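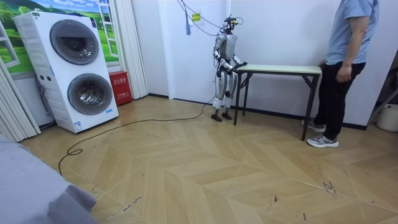

Mint green top, dark legs, nothing on it yet: the folding table against the back wall, with the stacked washer-and-dryer-style unit at left.

I have been a person who folds laundry on the bed for most of my adult life, and I'd like to say in my defense that the bed is right there. It's big, it's flat, it's soft. It is also where I want to be at 10 at night, when I find four loads of towels and a fitted sheet waiting for me and end up moving the whole pile to a chair (you know the chair).

So this spring I got interested in folding tables. I mean really interested, in a way my friends in Stetstead found a little tiresome. I measured things. I carried a tape around in my coat all through March. My old laundry corner had a shelf over the machine that came up to my chin, and I'd been stacking T-shirts on it like I was loading a moving truck.

What I love about a long, narrow table is that it does so much with so little floor! Push it up against the wall and you've got a place to sort, a place to fold and a place to leave the piles until somebody carries them off. The pale green top helps, too. Socks show up on it. Black socks on a dark counter are how I came to own 8 singles and no pairs.

Oratile Rampersad has been setting up laundry rooms in and near Rirnton for years, and when I called her she got straight to height. "People buy the table first and then find out it's wrong for their back," she told me. "Stand up straight, bend your elbows, and that's about where you want your hands." She's not fussy about brands. She is very fussy about braces under the top, and she'll lean on a table in the store until the clerk comes over.

She also told me to keep it bare. No detergent, no basket, no mail. I lasted two days before a coffee mug showed up, and by the weekend there was a drill on it. I'm doing better now. The mug has a hook.

Stacking the machines is the other half of the deal. Two front-loading drums, one over the other, take up the floor of one, and that's where the table's space comes from. The upper door is a reach if you're short like me, so I keep a step stool handy and toss things down onto the table in armfuls.

As for money, I spent roughly 600 dollars on my corner, and most of that went to moving an outlet. The table was the cheap part. My neighbor Reda Helmy put in built-in cabinets and a stone counter for a good deal more, and it's gorgeous, and he folds on his bed.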